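4.2 Deposit retention after the branch mergers

The panel covers 316 branches of Carrilho and Kisatside, observed for 5 years. Retention is the share of term deposits renewed within 90 days of maturity. Branches that closed before February of the merger year are dropped, as their balances were moved in bulk and carry no renewal date.

Merged branches kept fewer small deposits than the control group, and the gap narrowed in the second year. Large deposits show no clear change. Adding the local rate spread as a control leaves the sign of the estimate as it was, though the standard errors widen. Results by size band are given in Table 2. 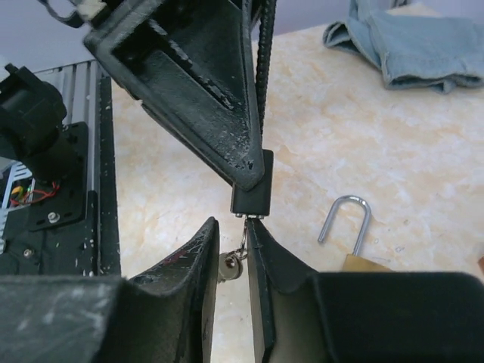
Figure 5. Two black grippers, one with its fingers spread.

Renato Zúñiga, commenting on an earlier draft, objected that renewal at maturity overstates loyalty where early withdrawal is penalised. We therefore repeated the estimate without penalty accounts; the coefficient for small deposits fell slightly and remained significant.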